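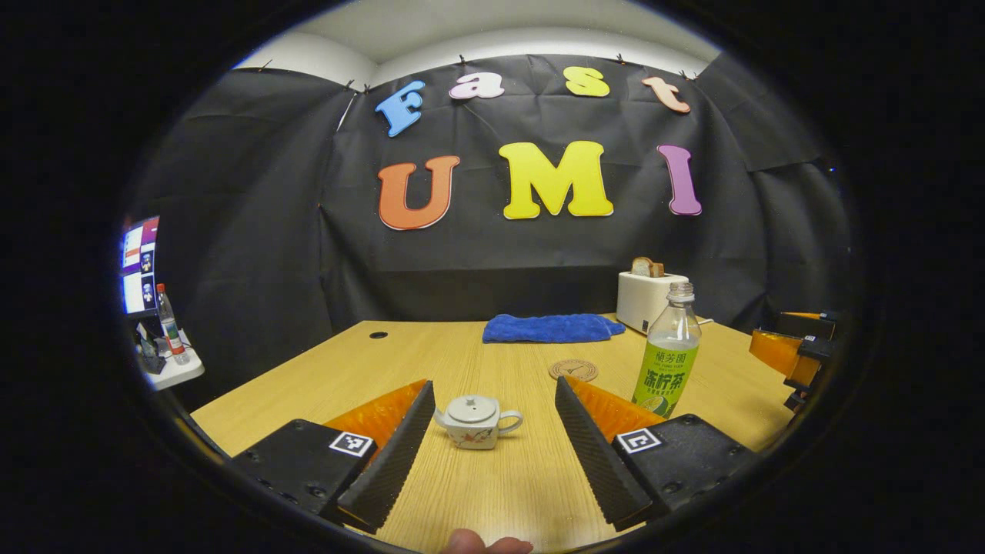 一、项目任务

Dradness是本学期机器人实践课的分组项目，要求每组用手持夹爪采集操作示范，再用这批示范训练一个模仿学习策略，最后放到实验室的Jatik机械臂上执行。我们组选的任务是把小茶壶从桌面夹起，放到右后方的软木杯垫上，壶嘴朝左，放稳后松开夹爪。

选茶壶是因为课程给的备选物品里它的形状最不规则。壶身是圆的，一侧有壶嘴，另一侧有环形的壶柄，壶盖和壶身是分开的。夹圆柱形的瓶子只要对准中心，夹茶壶还要考虑两指从哪个方向进去。开题时老师提醒我们这个任务对夹取角度要求高，我们讨论后没有换。

项目从11月开始，中期检查后改过一次采集方案。本报告提交日期为2021年2月24日，内容包括设备准备、场景布置、示范采集、数据筛选、训练和上机测试，代码和配置文件另附。

二、设备

手持夹爪是在上一届同学留下的Runden夹爪基础上改的。两侧底座为黑色平板，用螺丝固定，每块底座上面靠内角的位置贴一个黑白方形标记。手指为楔形，骨架用半透明橙色件，内侧贴带棱纹的黑色泡棉垫。相机装在手柄上方，用鱼眼镜头，视野中能同时看到两根手指和手指之间的桌面。

两个方形标记用来计算夹爪开合宽度。程序在每一帧里检测左右标记，由两者的相对位置换算出两指间距，不再单独装传感器。这个办法的前提是标记一直看得见。第一版夹爪的标记贴得太靠外，落在鱼眼画面畸变最大的区域，手指张到最大时经常检测失败。第2版把标记往内移，重新标定后，这个问题基本没有再出现。

泡棉垫也换过。最初用的是光面橡胶片，夹瓷器时打滑，加大握力以后茶壶会突然向前转。换成带棱纹的泡棉后，夹住壶身时泡棉会被压进去一些，茶壶不容易转动。缺点是泡棉用久了会变形，棱纹被压平，需要更换，更换后还要重新记录闭合时的零位。

Jatik机械臂末端安装与手持夹爪相同的手指和相机，相机与手指的相对位置按同一个夹具对齐。课程讲义里强调过这一点，我们开始时没有重视，后面测试一节会说到由此产生的问题。

三、场景布置

采集在Babaei楼一层的实验室进行，桌面是浅色木纹，后方和两侧用黑布围住，布的上沿用小夹子固定。黑布上贴着彩色的Fast UMI字母。

围黑布主要是为了减少背景里会变化的东西。实验室里还有其他组在用，走动的人和显示器屏幕会进入鱼眼镜头的边缘。围布之后左侧仍有一个开口能看到显示器，我们试过把布再拉宽，但会碰到旁边的架子，最后保留了开口，在预处理时把画面最左边的一块遮掉。

黑布带来的麻烦是纹理少。手持夹爪的位姿靠视觉惯性里程计估计，画面里能跟踪的特征点太少时，轨迹会漂。布上的大字母边缘清楚，颜色和黑布反差大，对跟踪有帮助。我们在同一条路线上比较过有字母和没有字母两种情况，没有字母时回到起点后的误差明显大一些，夹爪抬得越高差别越明显。桌面木纹也能提供一部分特征，但木纹方向单一，沿着木纹移动时不太可靠。

桌上除茶壶和杯垫外，还放了干扰物：一瓶绿色标签的冻柠茶，一块叠好的蓝色毛巾，一台插着面包片的白色烤面包机。冻柠茶放在杯垫右侧，离放置位置很近，机械臂放下茶壶时右侧手指容易碰到它。毛巾和烤面包机靠后，对动作影响不大，只是让背景不那么单一。

采集过程中茶壶的起始位置会变，杯垫也会小范围移动。一开始我们凭感觉摆，后来发现大多数示范的起始位置都集中在桌子中间偏左，于是在纸上画了位置图，采集前按图摆放，采完一格划掉一格。纸不放在桌上，以免拍进去。

四、采集过程

每条示范按下面的顺序进行：

1. 夹爪放在桌前的固定起点，手指完全张开，按下录制键后静止片刻，等里程计初始化。
2. 夹爪向前移动，使茶壶位于两指之间。
3. 下降到壶身最宽处的高度，慢慢合拢手指。
4. 抬起，移到杯垫上方，下降。
5. 壶底接触杯垫后张开手指，先向上退，再回到起点。
6. 静止片刻，停止录制。

第5步的“先向上退”是中期检查以后加的。原来我们松开后直接往回拉，指尖有时会带到壶柄，茶壶在杯垫上转一个角度。人手操作时会下意识地避开，录像里看不出问题，但策略学到的是笼统的往回拉，上机后碰倒过茶壶。

操作的人也有影响。组里每个人的习惯不同，有人夹得低，有人夹得高，有人从正面进，有人略微斜着进。我们本来认为多样一点更好，训练第一个版本时才看到策略在接近阶段会左右摆动，像是在两种进入方向之间犹豫。后来统一规定从正面进入，壶嘴和壶柄分别留在两指外侧前方，不去夹它们。规定之后重新采集，之前斜着进的示范没有用于最后的训练。

握持手柄时要注意手指不要伸到镜头前面。鱼眼镜头视野很宽，画面最下方有时会拍到指尖。指尖只出现在边缘时不影响标记检测，我们没有因此删除示范，预处理时统一把底部一小条裁掉。如果手指挡住了标记，这一条就作废。

五、数据筛选

最后一个版本的采集共录得127条示范，经过检查保留67条。删掉的原因主要有以下几类。

轨迹漂移。回到起点时，估计的位置与实际起点差得太远。这类占删除的大部分，多数发生在抬得太高或移动太快的时候。

标记丢失。连续多帧检测不到其中一个标记，开合宽度无法计算。单帧丢失用前后帧插值补上，连续丢失的不补。

动作不合格。包括夹取时碰到冻柠茶，壶盖滑动，松手后茶壶没有完全落在杯垫上，以及没有按规定向上退。

还有一部分是录制本身的问题，比如忘记在起点静止，或者停止键没有按下去，录进了后面整理桌面的过程。

保留率偏低，这一点在答辩时被问到。我们的看法是，采集时没有即时反馈是主要原因。录完一批才回去处理，发现漂移时已经又录了很多条。后期写了一个简单的检查脚本，每条录完马上算一次首尾误差，误差超限时终端给出提示，当场重录。脚本是在采集快结束时才写好的，对这批数据帮助有限。

六、训练

策略的输入为相机图像和夹爪当前宽度，输出为一小段末端相对位姿和目标宽度。使用相对位姿是为了不依赖桌子在机械臂坐标系中的准确位置。图像缩小后做随机裁剪和颜色扰动，网络结构直接用课程提供的代码，没有改动。

调试时先用少量示范跑通流程，确认损失能下降，再用全部保留的示范训练。正式训练时每隔2000步保存一次权重，从保存的权重里挑选上机测试用的版本。验证集损失最低的那个版本上机表现并不是最好，它在夹取前常常停住不动。再往后训练的版本动作更连贯，尽管验证损失略有回升。由于每个版本都要实际上机才能比较，我们只测了其中几个，选择不一定是最优的。

颜色扰动的幅度调过一次。幅度太大时，策略对茶壶位置的判断变差，可能是白色壶身和浅色木纹桌面的区别被削弱了。调小以后恢复正常。

七、上机测试

测试时先在空中运行，确认运动方向和夹爪开合方向都正确，再放茶壶。壶下没有垫保护物，第一次放茶壶前在桌面外侧的地上铺了泡沫板。

首次上机时，夹爪总是停在茶壶右侧，合拢后只有左指碰到壶身。检查图像发现，机械臂上的相机相对手指有一个小的偏转，是安装时夹具没有压紧造成的。重新对齐以后，偏差消失。这次排查花的时间比较长，我们先怀疑了训练数据，又检查了坐标变换，最后才把两边的图像叠在一起看。如果一开始就做图像叠加，可以省掉前面的工作。

对齐之后，茶壶放在位置图覆盖的区域内时，机械臂大多能完成夹取和放置。失败集中在下面几种情况：

茶壶靠近桌面左边时，接近动作偏慢，有时超时。左侧示范本来就少，筛选后剩得更少。

茶壶转过一定角度、壶柄朝向镜头时，手指会夹到壶柄。训练数据里没有这种朝向，属于范围以外的情况，我们只作为观察记录。

杯垫靠近冻柠茶时，右指在张开的过程中会推到瓶子。人工示范时会把手指张得小一点，策略倾向于张到最大。我们认为这和示范中大部分条目的杯垫离瓶子较远有关。

撤掉毛巾后重新测试，结果没有明显变化。撤掉烤面包机后也是一样。撤掉冻柠茶后，放置位置有一点向右偏，说明策略可能把瓶子当成了定位杯垫的参考。这一点我们没有预料到，也没有时间进一步验证。比较合理的做法是在采集时把瓶子也纳入位置图，让它和杯垫之间的距离变化起来。

八、存在的问题

里程计的漂移没有从根本上解决。现在靠字母、慢速移动和事后筛选来控制，换到别的桌子上需要重新布置。

夹爪宽度由图像计算，手指接触物体以后泡棉会压缩，图像上的间距和实际夹持力之间没有对应关系。对茶壶来说，夹得住就可以，换成更软或更易碎的物品可能不行。

测试记录不完整。前期上机只记了成功或失败，没有存录像，后来想对比不同权重的失败方式时缺少材料。因此本报告中对早期版本的描述来自组内笔记，没有给出成功率。

位置图画在纸上，格子划掉以后没有和示范文件编号对应起来。筛选时删了一批，已经无法确定哪些位置需要补采，只能从图像里重新判断茶壶的位置。

九、后续工作

下一组如果继续使用这套设备，建议先把检查脚本接到录制程序里，位置编号写进文件名。夹爪手指的图纸、标定参数和泡棉垫的裁切模板放在课程共享目录的Dradness文件夹中，标定参数对应第2版夹爪，换过泡棉后需要重新测零位。机械臂末端的对齐夹具右侧螺丝有些滑丝，使用前先检查。

原始录像占用空间较大，只保留了用于训练的部分和几条典型的失败示范，其余的在确认成绩后删除。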